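Gestión de residuos domésticos – Apuntes de la sesión 4
El envase ligero y sus malentendidos

Quien espere hoy una lista de qué va en cada contenedor puede consultarla en la tapa del contenedor, que para eso la imprimen. Nos interesa la distancia entre lo que un hogar cree separar y lo que llega aprovechable a la planta.

Recordatorio de vocabulario. Impropio: todo material depositado en una fracción que no le corresponde. Rechazo: lo que la planta descarta, sea impropio o no. En el examen de enero media clase los usó como sinónimos – y la otra media evitó usarlos. 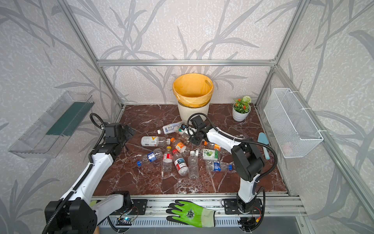

El caso de trabajo es el barrio de Zitia, con 347 viviendas inscritas en la recogida selectiva. Respondieron a la encuesta 237, y de ellas 9 admitieron no separar nunca. Conviene leer esa cifra con la misma fe que las declaraciones sobre el uso del hilo dental.

El volumen es el segundo malentendido. Una botella de PET vacía es sobre todo aire, y transportar aire en camión cuesta dinero. Aplastarla a lo largo y volver a enroscar el tapón ahorra espacio en casa; el tapón suelto, por su tamaño, se pierde con facilidad en las cribas. Enjuagar a conciencia, en cambio, no hace falta: basta con vaciar. Quien lava el envase con agua caliente gasta energía y gana, como mucho, tranquilidad de espíritu.

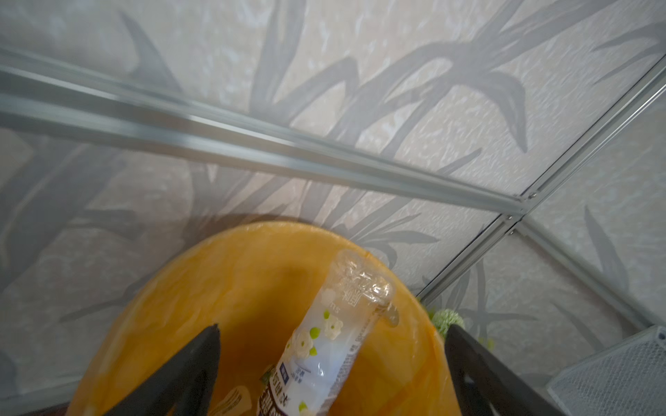
Maribeth Lacson objetó que todo esto supone una cocina con sitio para varios cubos, y que en un piso pequeño se separa lo que cabe. Tiene razón, y la encuesta ni siquiera preguntaba por los metros de la cocina. Queda incorporado al temario, con el retraso habitual.

Para la próxima sesión: leer el capítulo de Michalski sobre sistemas de depósito (hasta 60 páginas, según la edición) y traer calculada la tasa de respuesta de Zitia, con un decimal. Los trabajos se entregan en papel, por una cara. Soy consciente de la ironía.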